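Soltach House - communal kitchen and ground floor
Periodic safety inspection, June
Checklist with comments, revision 2

Scope: electrical, gas, fire separation, means of escape, water temperature. Items are marked S (satisfactory), A (action required) or N (not inspected). Comments follow the item they belong to. 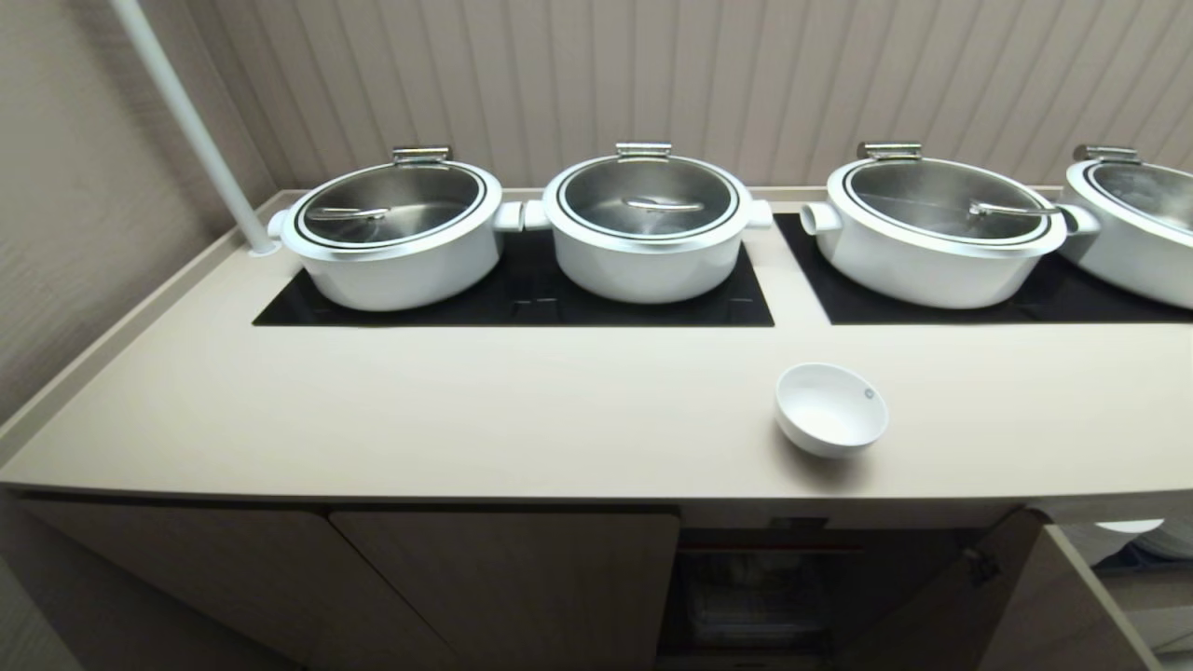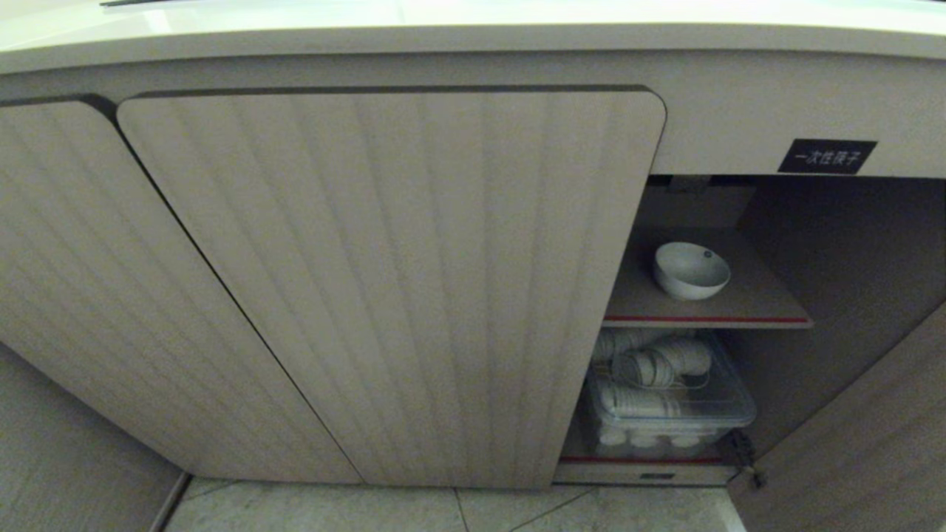 Radomír Danko asked that item 1.3 be read together with last year's entry, as the isolation valve was moved during the boiler replacement and the old drawing still shows it on the opposite wall. The drawing is to be withdrawn.

1. GAS
1.1 Supply pipework, visible sections - S
1.2 Tightness test at meter - S
No measurable drop over the test period.
1.3 Emergency isolation valve accessible and labeled - A
Valve turns freely. Label missing. Fit engraved label, not adhesive tape.
1.4 Flue terminal clear of obstruction - S

2. ELECTRICAL
2.1 Distribution board, cover and blanks - A
One blank missing at way 4. Live parts can be reached with a finger. Fitted before leaving site - check at next visit that it has stayed in place.
2.2 Ground-fault protection, trip test - S
2.3 Receptacles near sinks - S
2.4 Extension cords used as permanent wiring - A
Found behind the vending machine in the hall. Install a fixed receptacle.
2.5 Fixed appliances, local disconnect - S

3. FIRE
3.1 Extinguishers, gauge and seal - S
3.2 Fire blanket - S
3.3 Door to stairwell, self-closing - A
Closes from fully open but stops short of the latch when released from a small angle. Adjust latching speed. If this does not cure it, replace the closer.
3.4 Intumescent strip, stairwell door - A
Painted over along the head. Replace full length.
3.5 Smoke detectors, functional test - S
The Flurlow panel logged each head correctly. Hall detector took two attempts.
3.6 Exit route clear - S

4. WATER
4.1 Hot water storage temperature - S
4.2 Mixing valves, outlet temperature - N
Probe out of calibration. Repeat within 15 days.
4.3 Little-used outlets flushed and recorded - A
Log sheet has gaps in the spring. Outlet in the former laundry room to be capped or put back on the flushing list.

Outstanding from previous visit: handrail bracket, rear steps. Still not fixed. Priority raised.

Items marked A go to Kristýna Koubek. Item 2.4 needs a separate quote.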